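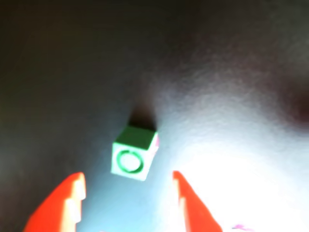
Lists > Handmont Games and Puzzles > Archive > August > Re: missing cubes, Farkeck set

Search this list Enter keywords Go

From: Chantelle Potgieter
To: Handmont Games and Puzzles list
Subject: Re: missing cubes, Farkeck set

Hi all, and hi Refilwe especially,

> Refilwe Motaung wrote:
>
> We bought a Farkeck pattern set at the Adams Street garage sale
> on the weekend, the one with the solid colours and the rings.
> The kids love it but it's short. The lid says 18 cubes and
> we've got 14, so 4 have gone walkabout. It was a couple of
> dollars so I'm not complaining. Does anyone have spares, or know
> if you can make your own that don't look dreadful? My daughter
> is particularly put out about the green ones. Also, is there
> meant to be a rule sheet? We've been making it up.

Oh, I love that set! We had it when my boys were little and it came on every camping trip we ever did, in an old ice cream container with a rubber band around it. I had a dig through the cupboard under the stairs last night (found two torches and the good scissors, so not a wasted evening) and I've got a few cubes left over. One's a green one, Refilwe, solid green on one face and the fat green ring on white on the face next to it, so your daughter can relax. It's yours. There's a bit of pinky-red on another side and I'm hanged if I can remember what that side is meant to be, so have a look at yours and see whether it matches.

The rest of my leftovers are the yellow ones, and they've been chewed by a dog. You're welcome to them but I'd understand.

As for making your own, yes, absolutely, have a go. I did a whole batch for the school fete one year. Get plain wooden cubes from the craft shop and take one of your originals along to compare, as they're small and it's very easy to come home with the next size up (ask me how I know). Give them a light sand, then two thin coats of white all over and leave them overnight. People rush this bit and then the green goes on streaky.

For the solid faces I run masking tape around the edges and dab the paint on with a bit of sponge. A brush leaves a ridge along the tape and you'll feel it every time you pick the cube up. The rings took me ages to get right. I tried a stencil and it bled, and I tried freehand and got a potato. What finally worked was stamping: the end of a thick texta lid pressed in a thin puddle of paint, then straight down on the face and straight up again. Don't twist! If the line comes out too skinny, let it dry and fatten it up from the inside with a fine brush. The proper ones have quite a thick ring so you've got plenty of room to fix a wobble.

Go darker with the green than you think. The one I've got here is a really deep bottle sort of green and the first lot I mixed looked like peas next to it.

Finish with a water-based matt varnish. I used gloss once and under the kitchen light the kids couldn't tell a ring from a reflection, and there was a fight.

Rules: there was a sheet, a little folded one, and mine's long gone. How we played was you lay out a pattern behind a cereal box, whip the box away while everyone counts to ten, put it back and see who can build it from memory. Solids are worth one and rings two. My youngest insisted that a ring on top of its own colour counted double, and I suspect he invented that while losing. Johannes, didn't you have the sheet at one stage? I've a feeling you photocopied it for somebody.

I'll be at the Handmont hall on Wednesday from 4, so I can bring the green cube then if you're coming, Refilwe. Otherwise I'll pop it in an envelope.

Oh, and whoever borrowed my 762-piece lighthouse jigsaw, I'd like it back before my sister visits, please. No questions asked.

Cheers,
Chantelle

Comments

Johannes Fourie
I did have the sheet! It's in a folder somewhere in the shed. From memory it's three for a ring, but the cereal box part is right. Will scan it when I find it.

Refilwe Motaung
You're a legend, Chantelle. See you Wednesday. We'll take the chewed ones too, she thinks that's hilarious.

Siyabonga Shezi
If you can't get the masking tape to behave on such little faces, try the narrow stuff model makers use. Much less bleeding at the corners.

Vusumuzi Van der Merwe
The lighthouse might be at our place. Checking under the spare bed now.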